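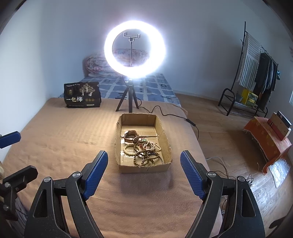 Guides > Open Days > Running a Hand-Held Gripper Demo

How to run a gripper demo for visitors without losing the room

The Kvam workshop opens its doors to the public twice a year, once in summer and once in November, and each time somebody has to stand at the gripper table and let strangers squeeze things. For the last few rounds that somebody has been me. What follows is the routine I use, written down so that the Ildale branch can stop phoning to ask. Their open day is 28th June and they have the same tool we do: two jaws, soft pads on the ends, a handle, and you.

Before the visitors come

Pick your objects the night before. Adults will tell you they want to see the gripper lift something heavy. They don't. They want to see it fail at something a toddler can do. Bead bracelets are perfect for this. Put a pile of them in a shallow, open cardboard box, add a watch with a leather strap, and leave the lot in a tangle. Do not tidy it. A tidy box is a very dull demo.

Skip glass. Skip anything that belonged to anyone's grandmother. At Gasenville they used a real necklace once, and the string let go, and I am told they were still finding beads at the next open day.

Set up your light. A ring light on a short tripod behind the box works well enough, and it makes people think you have a budget. Run the cable away from the side where the visitors stand. If it has a switch partway along, keep that switch where you can reach it, or a child will reach it for you.

You don't need a proper bench. A bed with a blanket on it will do for practice at home, and the give in the mattress teaches you to stop pushing down so hard.

The demo itself

1. Open the jaws all the way before you go anywhere near the box. Beginners creep in half closed and plow the beads into a corner.

2. Come in from above and a little to one side, with one pad on each side of the thing you want. Say out loud what you are going for. If you come up with something else, carry on as if that was the plan.

3. Start with the watch. The strap gives the pads something flat to hold, and an early win buys you a lot of patience later.

4. Close slowly. The pads are textured and will do the gripping if you let them. Squeezing harder mostly makes round things leave.

5. Lift straight up and wait. With bracelets there will be a second one hanging off the first, and a third thinking about it. Shake gently -- or don't, and call it a bonus.

6. Hand over the tool. Give each person 2 tries. Three is when they start having opinions about the design.

The questions you will get

"Is it a robot?" Not while you're holding it. The hand is the robot's sort of hand, and the arm is yours. Say that and move on.

"Why not just use your fingers?" Tell them the point is to learn how a machine with two fingers would have to do it, and that your own fingers have had years of practice and know too many tricks. Then let them try to pick out one bracelet by its loop. The question rarely comes up again.

"Will it take my job?" Point at the box. Let them watch you go for a single bead.

Keeping score

At Wesbridge they log every attempt made by visitors, and the total on their wall last year was 2,378. I admire this and have no intention of doing it. If you want numbers, keep a sheet for one hour only. Ours for the busiest hour showed 75 attempts, and 11 of those brought up exactly what the person had said they were going for. Put that on a poster and people are oddly cheered by it.

Packing up

Wipe the pads, check the pivot screws, and open and close the jaws a few times to feel for grit. Turn off the light before you unplug it. Then put the beads away with your hands, like everyone has been telling you to all day.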